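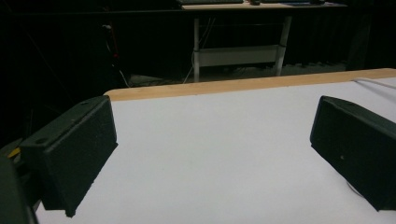
Workshop & Home > Surfaces

Caring for a White Work Table: Cleaning, Edge Strips and Small Repairs

A white top shows every pencil line and glue drip, and for close work that is its main advantage. Dropped screws are easy to find and the surface bounces light back up under the work. The cost is upkeep. The notes below cover painted, laminate and melamine tops, with or without a wooden strip along the edge.

Know the surface first

Check an inconspicuous spot near a back corner. Put a drop of rubbing alcohol on a white cotton swab and rub lightly for ten seconds. If white color comes off on a dark cloth afterward, the top is painted with latex or a similar water-based paint, and alcohol should be kept off it. Laminate and melamine will not react. An oil-based enamel usually will not either, but it yellows in rooms that get little daylight. A yellowed enamel cannot be cleaned back to white. It has to be scuffed and recoated.

Routine cleaning

Brush or vacuum first. Grit dragged under a damp cloth is the usual source of fine gray scratches. Then wipe with warm water and a few drops of dish soap, using a cloth wrung out until it no longer drips. Go over it again with plain water and dry it. Soap film left behind holds dust and dulls the finish.

Do not flood the seam between the top and a wood strip. Water sits in that joint and swells whatever is under it. Wipe along the joint, never across it, and dry it with a folded paper towel.

Stains by type

Pencil: a white vinyl eraser, then a damp cloth. Pink erasers leave a smear.

Ballpoint and marker: rubbing alcohol on laminate or melamine. Dab and lift with a clean part of the cloth each time. On latex paint, try a baking soda paste and stop when the sheen starts to change.

Yellow wood glue, still soft: damp cloth.

Yellow wood glue, dried: lay a wet rag over the spot for 20 minutes, then push it off with a plastic scraper held low. Keep the rag clear of all seams.

Super glue: acetone on laminate only, applied with a swab to the glue and nowhere else. It will strip paint and can cloud melamine. On those surfaces, shave the bead down with a plastic blade and leave the last trace.

Coffee and tea: baking soda paste for five minutes, then rinse.

Rust rings from cans: lemon juice on a cloth for a few minutes, then rinse well. Repeat if needed. Put a scrap of cardboard under metal cans from then on.

Black rubber marks: a melamine foam sponge takes these off, but it is a fine abrasive. Use it on a glossy top only if a dull patch is acceptable.

What to keep away from a white top

Steel wool, scouring powder, chlorine bleach at full strength, and any oily furniture polish. Polish turns a work surface slick and stops glue and tape from holding. Colored rags bleed when wet with alcohol, so use white ones.

The wood edge strip

A solid wood strip takes the knocks that would chip the top. It needs its own care. If it is unfinished, sand lightly with 180 grit, wipe off the dust and apply two thin coats of water-based polyurethane, with the time between coats given on the can. Mask the white surface with painter's tape and press the tape edge down with a fingernail. Pull the tape while the final coat is still slightly tacky, folding it back over itself at a low angle.

Oil finishes look better on most woods but creep onto the white and leave an amber line. If the strip already has an oil finish, recoat it with a nearly dry rag and keep 1/8 inch back from the joint.

A strip that has come loose can be reglued without taking it off. Open the gap with a thin putty knife, work glue in with a piece of stiff card, and clamp with masking tape stretched over the edge every 3 inches. Leave it overnight. If the strip stands proud of the top after that, bring it down with a block and 220 grit, with tape on the white side. Change the tape when it wears through.

Chips and scratches

Small chips in laminate or melamine are filled with color-matched seam filler. Use less than seems necessary. Press it in with a plastic knife, level it, and wipe the excess with the solvent named on the tube. Two shallow fills hold better than one deep one.

For painted tops, fill with spackling compound, sand flush with 220 grit, prime the spot, and touch up with a foam brush. Whites differ a great deal. Take a sample to the store, or write the paint name on a piece of tape stuck to the underside of the table when it is first painted.

Fine scratches in a gloss surface can be reduced with automotive polishing compound. Work a hand-sized area at a time and buff dry. Deep scratches through the pattern layer of a laminate are permanent.

Lighting the table

Overhead light alone puts the shadow of your hands on the work. Add a lamp on the side opposite your writing hand, 15 to 20 inches above the top. A white surface under a bare bulb glares, so use a frosted bulb or a shade. If the rest of the room is dim, a second low light behind the table is easier on the eyes over a long session.

Keeping it level

Lay a 24-inch level along the length, then across. Shim under the legs with plastic shims and snap off the excess. Check again each June or whenever the humid season starts in your area; wood legs on a concrete floor move with moisture. Stick-on felt pads compress and should be replaced once they are flat.

Reader notes

Elvia Mendoza writes that she covers her table with freezer paper, shiny side down, for any job involving stain or epoxy, and tapes it at the corners only. The shiny side does not stick to the top and the dull side takes pencil.

Bart Meijer asks whether car wax is safe on melamine. A thin coat of plain paste wax is fine and makes dried glue easier to lift. Avoid cleaner waxes, which contain abrasive. Remove the wax with mineral spirits before attempting any repair with filler.

More in Surfaces: Removing Candle Wax from Wood | Cutting Boards: Oil or No Oil | Resealing a Sink Rim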